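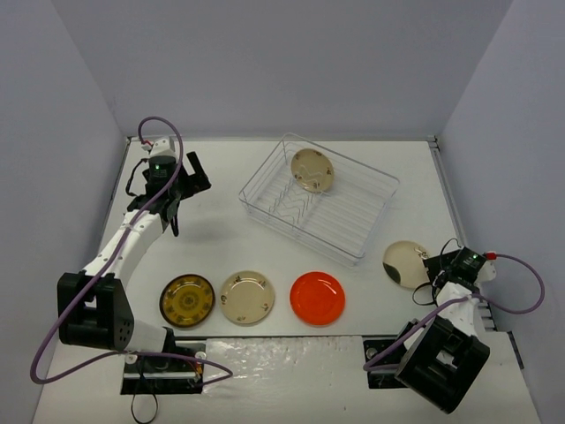 How to compare two grippers with a dish rack

Most gripper comparisons I read use a foam block. Foam blocks are very agreeable. They squash a little, they never slide, and every gripper on the market picks them up and looks terrific. Then you buy one, hand it a dinner plate, and learn what you paid for.

Plates are a better test and cost almost nothing. You need two arms on one table (or one arm and the patience to swap tools), a wire dish rack with dividers, and five plates. Get them secondhand and don't make them match. A pair that match and three that don't is about right, so you can see whether a result belongs to the plate or to the gripper.

Setting up

Put the rack at the back, in the middle, where both arms can get to it. Set your plates flat in a row in front of it and leave a gap between neighbors wide enough for a finger to get down. If you skip the gap, you are testing how well your arm shoves crockery.

Route the cables before you do anything else. Ours leave the top of the gripper and come back to the base in a big lazy loop, and they need to be that long. Run the wrist through its full turn by hand with the power off and watch the loop the whole way. I once zip-tied one nice and tidy, and it lasted until the first wrist roll.

Plain walls on three sides help the cameras. Light colors are fine, but watch for glare off anything shiny near the front edge.

Running the test

1. Give both grippers the same closing force to start. On the Droltine controller that's under Tool, then Limits, then a page you will swear wasn't there yesterday. Start at 15 N.

2. Pick each plate by the rim, lift it, and turn it on edge. Hold for 10 seconds. A plate that creeps during the hold counts as a fail, even if it stays up.

3. Move to the rack and lower the plate between two dividers. Go slowly for the last bit. Wire dividers give when you push on them, and the force reading will tell you the plate has landed well before it has.

4. Open the fingers and back straight out. Write down whether the plate stayed put or came along for the ride.

5. Do 30 picks per gripper, then swap the grippers between arms and do them all again. Yes, all of them. One of our arms sits a hair low, and without the swap I'd have blamed the Trultport fingers for it.

What to watch for

Raised rims are easy to pinch and hard to let go of. A glossy glaze slips sooner than you'd like. Thin fingertips get under a flat plate nicely but let it pivot once it's up on edge, and wide pads do the reverse. If you only test picking, thin tips win. If you only test placing, they don't.

Log drops, creeps and bad releases in separate columns. A single success score hides all the good parts.

A full run takes us 60 minutes with the swap, longer on a Friday. Sweep the table before you start the next one, and check the fingertip screws while you're down there.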